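5 min read

Speaker notes: Wash Day and Table Day, the Plunness house-sorting evening

(Slow down at the start. Last time I raced through and had ten minutes left over with nothing to say.)

Hi everybody, thanks for coming out. I'm going to talk about two parts of the house that eat up more of my week than anything else: the laundry and the kitchen table. If you came for closets, Martim Cardoso is on after the break and he is much better at closets than I am!

Start with the washer. Ask for hands: who has looked inside their drum this month? I mean really put their head down and looked. (Wait. It's usually two or three people, and they look very pleased with themselves.)

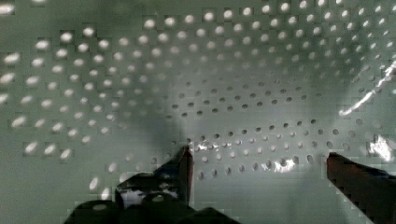

Drums are where small things go to hide, and I check mine before every load now. I once washed a whole pack of tissues with my black work pants, and I was picking white fluff off my knees all the way to Atgate. What I do is spin the drum slowly by hand and listen for anything that rattles. Then I look along the wall, row by row. All those round holes going up the sides and across the back are just the right size for a hairpin or the end of a shoelace to poke into, and the curve makes it easy to miss a sock stuck up near the top. So turn it, look, turn it again. It takes less time than finding your other sock.

(Tell the Staltthorpe story here if they're laughing. Skip it if they aren't. Short version: my aunt's earring, the rental house, the plumber, the bill for $333.)

Same goes for emptying it. Put your whole arm in and sweep around. Baby socks and washcloths love to stay behind, and then they go through the next wash and come out pink.

OK, drink of water, then the table.

I keep a tally of everything I put away at home, which my kids think is very sad. Since New Year's I'm at 2,596 things, and 81 of those were ketchup. Same bottle! It goes out, it comes back, it goes out. Ernő Vincze asked me at the Calado evening why I don't just leave it on the table, and I didn't have a good answer, so please don't ask me that tonight.

The way I clear a table is by where things are going. Fridge things first, then cupboard things, then toys. If a bottle is lying on a plate, the bottle goes before the plate does. Play food gets its own trip, or you end up with an orange slice in the crisper drawer and a very upset four-year-old. And colanders go last for me, since they're big and I can pile small stuff in them on the way.
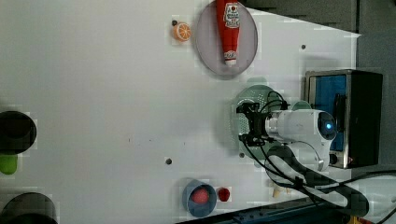

Questions and handouts

Leave a good ten minutes. People always ask about vinegar in the washer. Say I've tried it, I liked the smell less than I liked the result, and they should check their manual.

Somebody will ask about lids. I don't have a system for lids. I have a drawer and I close it fast.

Handouts are on the chair by the door, one per household please, I ran out of toner. Remind them the sign-up sheet for the pantry evening is going around and needs to come back to me with the pen.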